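Tank water, first summer
Tuesday, December 8, 2020

We have been on tank water since autumn and I said I would write up how it was going once the hot weather arrived. It has arrived. The paddock behind us has gone the colour of toast, and I have become a person who goes outside before breakfast to knock on the side of a water tank.

For anyone who hasn't lived with it, the arrangement is simple. Rain lands on the roof, runs down the gutters, goes through a mesh basket and into the big tank. A pump pushes it to the house when a tap is opened. There is no mains connection on Tiongson Road and there won't be one in our lifetime. When the tank runs out you ring someone with a truck.

We came from a flat where water was included in the rent, so neither of us had ever seen a water bill, let alone thought about what a shower costs. The agent told us previous owners had managed fine. I didn't ask how many of them there were or what time of year they left.

Learning to read the tank

There is no gauge on ours. There used to be a float with a string and a weight on the outside, and the bracket is still there, but the string perished some time ago. The old method is to knock up the side with your knuckles and listen for where the sound changes. It goes from hollow to dull and that is your waterline. Early in the morning you can sometimes see it as well, as a line of condensation on the cool part of the wall, which saves your hand.

I marked the level with a paint pen every Sunday for a couple of months. That was good for seeing the overall drift and useless for finding out where the water was going. A finger's width on a tank that size is a lot of showers, and my marks were not accurate to a finger.

So I put a meter on the outlet side of the pump. It's the ordinary kind with a row of little number wheels and a red needle that spins when anything is running. The plumber in Pokville fitted it in the time it took me to make him a cup of tea, and charged me for longer than that. I wrote the reading on the calendar each night after the dishes.

The first full week came to 1,361 litres for the two of us. Jennylyn thought that was appalling and I thought it was pretty good, and it emerged that neither of us had any idea what a normal number was. We have stopped trying to compare it with other people. The only comparison that matters is with what falls on the roof, and in the first week of December that was nothing.

Where it goes

Once I had a total I wanted to break it up. I did this in the most boring way possible, with a notebook on a string in the laundry, and a tick for every wash, shower and flush. Jennylyn Galang is a patient woman. She filled in her ticks for the whole week and only once wrote a comment next to one.

The washing machine has its usage per load printed in the manual. For the shower I stood a bucket under the rose with a timer going. The toilet I worked out from the meter, by reading it before and after with everything else turned off.

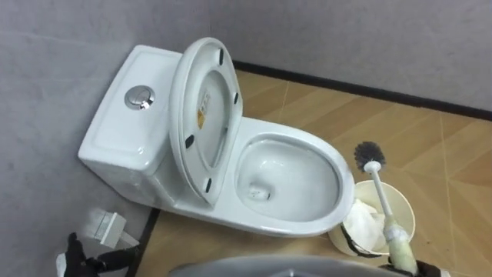
Dual flush button on top of the tank.

I had assumed the garden would be the worst of it, but we had already more or less given up on the garden. The toilet was 33 per cent of the week. Showers came next, then the washing machine, and then the kitchen a long way behind, in spite of all the effort I'd been putting into washing lettuce in a bowl.

Some of that 33 per cent was a leak. I only found it when I went out one night and saw the needle on the meter creeping with the whole house quiet. Food colouring in the cistern is the standard test. Put in a few drops, leave it, and see if the colour turns up in the bowl without anyone flushing. Ours did. The seal cost less than a sandwich at the bakery, and I now check the needle every night when I take the reading. If you do nothing else after reading this, go and look at your meter when nothing is running. It's dull and it takes a minute.

The other change was more awkward, which was agreeing on a policy about what gets flushed and when. We have one. It isn't printed on a sign for guests, which I have seen in other houses on the road, usually in rhyme. 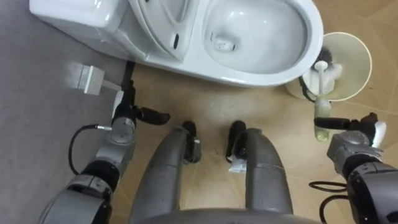 The pump

The pump is a Jusell and came with the house. It lives in a little tin hutch beside the tank and it is louder than I'd like. For the first month I woke up each time somebody used a tap at night. Now I only wake up if it runs for longer than it should, and I've gone from disliking the noise to relying on it. It is the only thing here that tells you straight away that you are using water.

Two things I've learned about it. Ants like the pressure switch, and when they get into the contacts the pump either won't start or won't stop. I brush it out on the first of the month. The second is that no power means no water. That sounds obvious written down, but it hadn't crossed my mind until the lights went out in a windstorm and I stood at the sink with soap on my hands. We keep a 50-litre drum of clean water in the laundry now with a tap at the bottom. It gets emptied onto the lemon tree and refilled now and then so it doesn't go stale.

Gutters, mesh and frogs

Most of the actual work of tank water is leaves. There is a big gum on the west side which drops bark, twigs and leaves all year and then does it more in summer. If the gutters are full when the rain finally comes, the water goes over the front and down the wall and you have wasted the only rain you're going to get. I do them from a ladder with a dustpan. I tried a plastic scoop made for the purpose and went back to the dustpan.

The mesh basket on top of the tank wants lifting out and hosing, except you don't want to use the hose, so I bang it on the fence post. Make sure it goes back in snugly. A gap you could slide a pencil through will let in mosquitoes, and you will be finding wrigglers in the kettle.

There is a frog in the downpipe. I have no opinion about the frog.

There's also a first flush diverter, which is a length of pipe that catches the dirty water off the roof at the start of a shower of rain before the clean stuff goes to the tank. It has a dribble valve at the bottom to let it drain slowly afterwards. Ours was blocked solid with what looked like potting mix and I doubt it had worked for years. Unscrew the cap with your face well out of the way.

Buying water

We held off until the end of spring and then bought a load. I rang Brokeck, as everybody here does. In winter they'll come the next day. In a dry December you go on a list, and the list is long, so the trick is to ring while you still have enough to feel silly about ringing. I rang at what I judged to be a third of a tank and it was nearly too late by the time he got to us.

The driver was a cheerful bloke who backed a very large truck down our very narrow drive without looking as though he was trying. He ran the hose up over the tank and stood there with his hand on it telling me about other people's drives. He also told me that I should let the water settle for a day before trusting the taste, and that if the tank had a lot of sludge in the bottom the fill would stir it all up. He was right. We had tea-coloured water that evening. It cleared by the weekend.

The cost was fair, I thought. What bothered me was watching it go. When water falls out of the sky you don't put a price on a bath. After a delivery you can't stop doing it.

Greywater, sort of

The shower bucket stays. It catches the cold run before the hot comes through, and that's perfectly clean, so it goes wherever it's needed. The washing machine has a hose out the laundry window to the fruit trees, moved from tree to tree each load, with a powder that's low in salt. I've been asked whether we keep anything for the vegetables. We don't put laundry water on anything we are going to eat the leaves of, so the vegetables get the bucket and have to be grateful for it.

I have also been looking at a second tank, a small one of 2,000 litres, to take the runoff from the shed. The shed roof currently drains onto the ground and makes a very nice patch of weeds. It wouldn't be for the house at all. It would do for the garden, rinsing boots and cleaning, and possibly the toilet if I could talk someone into the plumbing. The quote for the plumbing was more than the quote for the tank, so that part may wait. 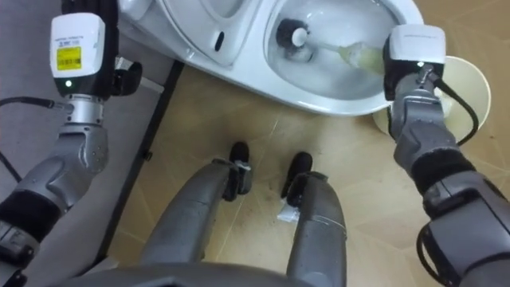
Nyokabi Mwakalinga reckons I'm thinking too small and should put a proper tank on the shed, the biggest that will fit, because the slab and the pipework cost nearly the same whatever goes on top and you never hear of anyone wishing they had bought the smaller one. She has also told me to get the gutters on the shed fixed first, before ordering anything, and to check which way they fall. I went out with a level. They fall the wrong way.

So that's the job for the holidays. I'll rehang the shed gutters, get a new quote for a bigger tank, and paint the outlet pipe on the house tank where the sun has been getting at it. There's a storm forecast for the end of the week, but there was one forecast last week as well. The basket is clean and the ladder is still against the wall.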